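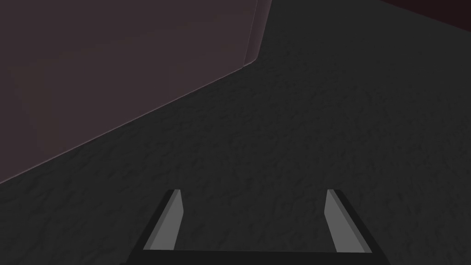 Home | Issues | Articles | About

Print this article | E-mail this article

4. Quest Markers and Route Choice

4.1 Task and materials

The second study used Trunport, a single-player adventure game in which the player takes on errands for the residents of a walled harbor town. We selected one side quest, The Ferryman's Ledger, for three reasons. It can be started within the first hour of play, it requires no combat, and its goal can be reached by more than one path. The player speaks to a clerk at the customs house, learns that a ledger has been moved, and must find it in one of the warehouses on the north quay. The clerk's dialogue gives the name of the former owner and mentions a red door. A player who listens to the full dialogue has enough information to finish the quest without any help from the interface.

Two builds of the quest were prepared. In the marker build, an icon appears on the compass as soon as the dialogue ends and stays there until the ledger is picked up. In the text build, the icon is removed and the journal entry repeats the clerk's directions in two sentences. All other elements, including enemy placement, lighting and the position of the ledger, were left unchanged. The builds were prepared by Sheldon Sawatzky with the level editor that ships with the game.

4.2 Participants and procedure

We recruited 60 players through the student mailing list at Clarnitz. None had played Trunport before. Each player was assigned to one build and kept that build for the whole session. Sessions lasted 40 minutes, of which the first 5 were spent on the game's own tutorial. Players were told to play as they would at home. They were not told that the study concerned navigation.

Player position, camera heading and menu use were logged with Dimis, the tool described in Section 3. A session was ended early if the player finished the quest and returned to the clerk. Players who left the town gate during the quest were kept in the sample, and the time spent outside the wall was coded separately.

4.3 Coding of routes

Routes were coded by hand from the position logs. A route was coded as direct if the player followed the main street from the customs house to the quay with no stop longer than the time needed to open and close the journal. It was coded as searching if the player entered at least one building other than the correct warehouse. All remaining routes were coded as mixed. Ginevra Ferraro coded the full set and the second author coded a subset chosen at random. Disagreements were settled by discussion and mostly concerned players who entered the chandler's shop, which has two doors and can be used as a shortcut to the quay. We decided to treat a pass through the shop as direct when the player did not speak to the shopkeeper.

4.4 Results

Direct routes were more common in the marker build and searching routes were more common in the text build, as Hulme's account of guided play would predict. The mixed category was less tidy. Several players in the marker build began on the main street, turned off toward the market, and came back to the marker later. In the exit interview they described the icon as something that could wait – it told them where the quest was, so they felt free to go elsewhere first.

Figure 4. Player positions in the marker build (left) and the text build (right), overlaid on the town map. [Figure available in the PDF version.]

Journal use also differed between builds. Players of the text build opened the journal soon after the dialogue and again on reaching the quay. Players of the marker build rarely opened it at all, and most could not name the former owner of the ledger when asked at the end of the session. Recall of the red door was better in both builds. The door is visible from the quay steps, and recall of it may reflect what players saw on the way as much as what the clerk said.

Comments (5) | Share

Previous section | Next section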